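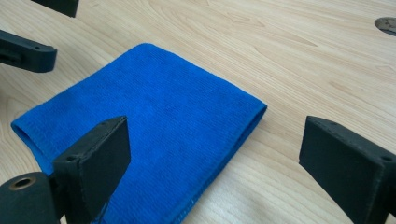

Print this page | E-mail this page

Firuvbridge Football Club – Minutes of the September Football Operations Meeting
29/09/2024
Recorded by Afonso Carvalho, club secretary

1. Minutes of the previous meeting

Approved with one correction. Under item 4, the kickoff time for the away match at Drotden should read 2:30, as printed on the league schedule. The secretary will reissue the page.

2. Results and league position

The first team has played 9 league matches. The head coach reported that goals conceded from set pieces remain the main concern. In the home match against Karwood, both goals allowed came from corners delivered to the near post. The zonal setup has been changed so that one player starts on the edge of the six-yard box and a second covers the space behind him. The coach asked that the change be given until the end of October before it is reviewed.

The reserve team coach asked whether the same setup should be used at reserve level. Agreed that it should, so that players moving up know their positions.

3. Player availability

The starting left back has a hamstring strain and will miss two matches. The backup goalkeeper is cleared for full training. One midfielder is a single yellow card short of a suspension, and the coach will decide on his use in the cup match.

Registration forms for two under-18 players were returned by the league with the wrong section signed. New forms have been sent to the parents.

4. Cup match against Sæther

Draw confirmed, home tie. If the score is level after 90 minutes the match goes directly to penalties, with no extra time. Five substitutes may be used from a bench of seven. The secretary will confirm the match officials' arrival time with the league office.

Sæther have asked for 77 tickets for visiting supporters. Agreed. They will be placed in the east end, with entry through the side gate only. Stewards to be briefed before the gates open.

5. Attendance and gate

Attendance at the Karwood match was 1057, the highest of the season to date. Lines at the main turnstile were still moving at kickoff. It was proposed to open the second turnstile 30 minutes earlier for the cup match. Carried, one against – the objection concerned the cost of an additional steward.

6. Playing surface

The south goal area is worn and was reseeded after the last home match. Warm-ups are to be kept out of that penalty area until further notice. Portable goals are available on the training field. The visiting team will be told on arrival.

The floodlight on the northwest mast was tested and meets the league minimum. The report is on file.

7. Travel

The bus company has quoted for the remaining away matches. The Drotden trip is the longest and will leave one hour earlier than last season. Players traveling by car must inform the coach by the evening before the match.

8. Other business

A request from the under-14 team to move training to the main field was declined while the reseeding is in progress. It may be raised again in November.

The club has not yet received the updated disciplinary code. The secretary will write to the league.

9. Actions

Secretary – reissue corrected page; confirm officials; write to league on disciplinary code.
Head coach – set piece review at the end of October.
Grounds – rope off south penalty area on match days.

The date of the next meeting will be set after the cup match.

Recent items
Cup draw: Firuvbridge at home to Sæther
Match report: Firuvbridge v Karwood
Reserve team schedule, first half of season
Travel details for Drotden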